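**Project report, draft for Section 3 onward**
Group: Chepkoech Kinyua, Josphat Mushi, Jonatan Sæther
Supervisor: Imani Mwakalinga

### 3. Task set

The project asks whether a general household policy can complete an ordinary tidying chore from a typed instruction. All work was done in simulation. We used one furnished apartment from the Burnesness scene collection and ran the planner (Flima) on top of the lab's existing navigation stack, Jindora, which was not modified.

The chore is split into 4 stages: find the object, reach it, pick it up, put it where the instruction says. A run is scored by the last stage completed. We do not give partial credit inside a stage, so a grasp that slips counts the same as no grasp.

Two areas of the apartment were used. The dining area has a table with chairs on two of its sides at least, and several small items share the tabletop with a black kettle or pitcher. Clearance between the chairs is the main difficulty, as the base has to stop close enough for the arm without touching a chair leg. The open floor in front of the table is easy driving and contributed almost nothing to the failures.

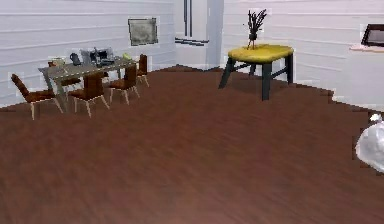

Tumaini Biwott commented on the first draft that a cleared table in simulation says little about a cleared table in a kitchen, and that the report should give failure rates per stage before it claims anything about chores. We agree with the second point and have reorganized Section 4 accordingly. On the first, we can only restate the limits of the study: no liquids, no crumbs, no people walking through, and rigid objects only.

The seating area was added in August, after the dining runs were mostly finished. It is the harder of the two for picking. The sofa is very dark, and the depth estimate on its cushions was noisy in many runs. A wooden tray sits on the seat, and inside it is a small flat object, white with red markings. The instruction was "take the item out of the tray and put it on the dining table." A flat object behind a raised rim leaves few usable grasp angles. The planner also tended to treat tray and contents as a single object — in those runs it tried to lift both.

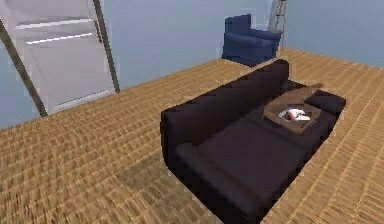

### 4. Results

We ran 2000 episodes, divided equally between the two areas. Across both, 46 percent reached the final stage.

- **Find.** Rarely a problem in the dining area. In the seating area the usual error was the merged tray described above.
- **Reach.** Most dining failures are here. The base stopped short of the table, or made contact with a chair and the episode was ended by the collision rule.
- **Pick.** Most seating failures are here. Upright objects were grasped far more reliably than the flat one.
- **Place.** Few failures, but the tolerance was generous. An object left anywhere on the correct surface was accepted.

Rewording the instruction had a small effect. Naming the tray explicitly reduced the merged-object error and did nothing for the grasp itself.

### 5. Discussion

A person doing this chore would move a chair or tip the tray. Our policy has neither action available, and a large share of the failures follow from that. Adding a "push chair" skill is possible in Odera, the skill library we started from, but its contact model was not stable enough to use in the time we had.

On these results we would not call the chore solved, even in simulation. Transfer to hardware was outside the scope. The logs and the scoring script are in the shared folder, and Josphat Mushi is rerunning the seating episodes with the corrected depth filter.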